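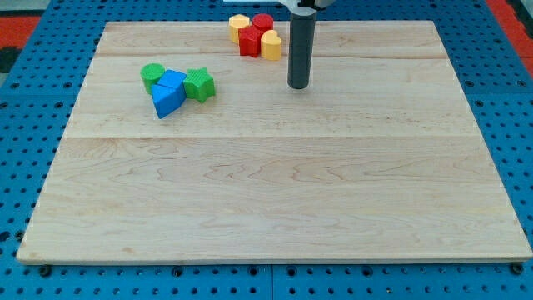
**Materials for Early Play, Session 6: Shape blocks and what they are supposed to teach**
Handout, January 2022. Prepared by Ashley Mellor

Bring your notes on Session 5. We start with the catalog page from Panasiuk, which you should have read by now with a pencil in your hand.

## The claim

Catalogs sell shape blocks as a math toy. The Panasiuk page says that a child who plays with cylinders, cubes and triangular prisms "builds geometric thinking from the first touch." Read that line again and ask what would have to be true for it to be false. I can't come up with anything, and that bothers me more than the wording does.

A child who pushes a cylinder through a round hole has pushed a cylinder through a round hole. She may have noticed that the end is a circle. She may have tried every hole until one worked, or watched an older brother do it. The finished box looks the same in all of these cases, so a full box is weak evidence of anything.

## Color gets in the way

Many sets give each shape its own color. If every cylinder is green, "find me another cylinder" and "find me another green one" are the same request, and you will never know which one the child answered.

Before you use a set, check:

- Does any color appear on more than one shape?
- Does any shape come in more than one color?
- Do the surfaces differ? Ridged sides on one block and smooth ones on another give a child a third thing to sort by, and she may well prefer it.

Blue cubes next to blue prisms are useful, because color can't settle the question for the child. Put a green cylinder beside them and you have a fair "which one doesn't belong?" task, though a lazy one: color and shape both point at the same block. Swap in a blue cylinder and ask again.

## The same block, lying down

Stand a cylinder on end and most adults see a circle on top. Lay it on its side and children will often call it something else ("a log," "a roller"). A triangular prism is worse. On one face it's a tent, on its end it's a triangle, and leaning on a cube it's a ramp. I don't count any of these as mistakes. They do mean that naming a block in one position tells you about that position only.

Try each block at least two ways up. Write down which way it was facing. Very few student observation sheets from November did this, and I had to set aside nearly 20 of them.

## The surface matters too

A plain, pale board is hard to beat. Blocks in strong colors show up well on it, and light wood grain doesn't seem to pull much attention away. Printed play mats do. Perforated or patterned tops invite fingers into the holes, and then you are observing holes.

If your board is made of planks, watch the seams. Children use them as roads, fences and finish lines. A row of blocks set neatly along a seam may look like sorting when the child is only following the line. Turn the board a quarter turn and see if the row survives.

## The Manance notes

Afaf Issa has lent us her play notes from the Manance nursery, 1302 entries in all. They are careful and I'm grateful for them. They are also one person's notes, in one room, with one set of blocks — the Flomus set, which has the color problem described earlier. Please don't write "research shows" above anything you take from them.

## Before next session

1. Read the first 100 entries. Mark every one where the writer says what a child *understood*, and next to it write what the child *did*.
2. Pick two of those and suggest a duller explanation.
3. Run one short block session on a plain surface. Record color, shape and which way up.

Sets can be borrowed from the Onton cupboard. Sign them out, and count the prisms when you bring them back.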